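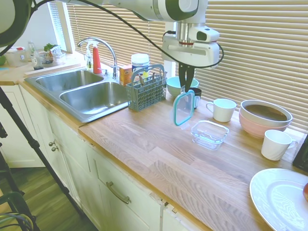 *Lid in the gripper, glass container underneath. Kitchen counter, Feb 1, 2024.*

The arm has moved to the kitchen. All through January it lived on a bench in the garage, where it got quite good at picking up foam blocks, and I got tired of foam blocks. What I want from it is dishes and leftovers, so it may as well learn where the dishes are.

The project still goes by Altenero, which was the name of the folder when I started and never got changed. It has three parts now: the arm, the cameras, and a desktop in the next room that runs Flusis, my own pile of scripts for recording runs and playing them back. The desktop is called Obi. If I write "Obi fell over" further down, that's the computer and no dishes were involved.

Mounting took the most time. The base needs to sit on something that won't shift when the arm stretches out over the sink side, and I didn't want holes in the butcher block. I ended up with a wooden board and clamps. My first board was too thin and I could feel it flex with one hand. The second is thicker and I've stopped thinking about it, though I do check the clamps before each session.

Cabling was the other annoyance. The camera on the wrist has its own cable, and it needs enough slack for the wrist to rotate all the way around. Too little and it pulls on the connector. Too much and it swings into whatever is standing on the counter. I've got a big loop in it at the moment. It looks messy and it works better than the tidy routing I had in the garage, so it stays.

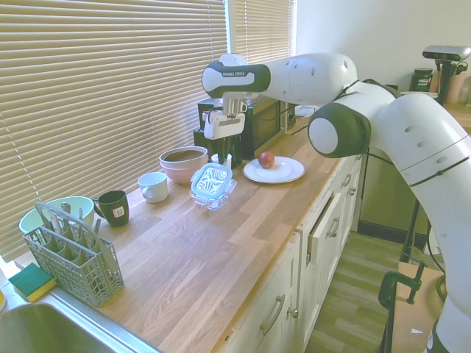
Lids are harder than I expected. A mug has a handle and a fairly forgiving shape. A lid is flat and has a thin coloured rim, and the middle is clear, so the depth camera tends to look straight through it and report the counter. I wrote a filter for that called Imano, which finds the rim by colour first and only asks for depth along that line. It's 457 lines and most of them are special cases for sunlight. The blinds put stripes over everything on a bright day, and a striped reflection on clear plastic can look a lot like an edge.

I tried closing the blinds all the way. That helped the filter and made the rest of the image too dark, so I opened them again and went back to adding special cases.

Aatos Tuominen read through the grasp code for me and found that I was rounding the gripper width to the nearest centimetre. I had been blaming the finger pads for weeks. I've fixed the rounding and apologized to the pads.

The plan from here is to record 20 runs a day with the lid and container, moving things to slightly different spots each time, until I get to 1000. I do the resets by hand. It's dull, but I can listen to the radio, and I usually catch a problem sooner standing next to the arm than reading the logs later.

Things still on the list:

- a proper strain relief for the wrist cable
- a second set of finger pads, a bit softer
- get Flusis to stop recording when the disk on Obi is full, as opposed to carrying on and saving nothing
- try the bowls

I'll put the Imano code up once I've taken out the swearing in the comments.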